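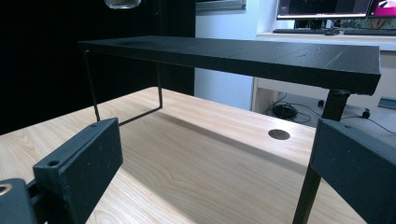 2 min read

Plakgate Riser Notes
README for the small black shelf riser and the things that live on it

Welcome! These notes go with the Plakgate set, a little collection about putting containers on a desk riser and taking them off again. It sounds like nothing much, and then you start caring about which corner the tall one goes in.

What's in the set

The main piece is a low riser with a flat black top and thin black legs. It sits on a pale wood-grain surface, and I love how well the dark top shows up against it. The black finish has picked up a few scuffs. They stay - please don't paint over them if you build your own version.

The containers are a mix of shapes. A tall one with a white upper section goes at the back. There's also a clear bottle with a white screw cap, and a plain white cylinder that looks good anywhere you put it.
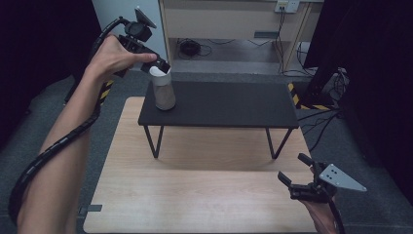

Tall container at the back-left corner of the riser.

How a round goes

Start with the riser square to you and its top clear. Put the tall container on first, then the bottle, then anything shorter. Take them off in whatever order you like, and write the order down. A full round has 13 placements, and 3 of those are repeats of the back corner (my favorite, and the hardest to get neat).

Filled containers are much more fun than empty ones! They settle with a nice solid feel and they don't skate around on the textured top. Check every cap before you lift.

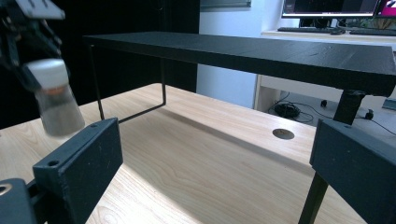
Clear bottle with the white screw cap, granular or powdery fill inside.

Folders

driveck/ - rounds with the riser straight on
heydari/ - rounds with the riser turned at an angle
grilance/ - the odds and ends, mostly single containers

Each folder has its own layout sheet. Version 2 fixed the labels in heydari/, where left and right had been swapped all the way through. Sorry if you used the old one!

Tips for setting up at home

Leave plenty of desk showing on both sides of the riser so you have somewhere to park things between moves. Light from above is lovely

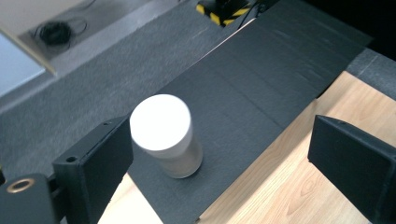 but it does brighten white lids a lot, so try turning the desk a little before you reach for the curtains. If you only have one container, a white cylinder is a great place to begin - it has no front or back to worry about, and you can get straight to practicing the spacing.

Still to do: layout sheets for a second riser, and better names for the corners.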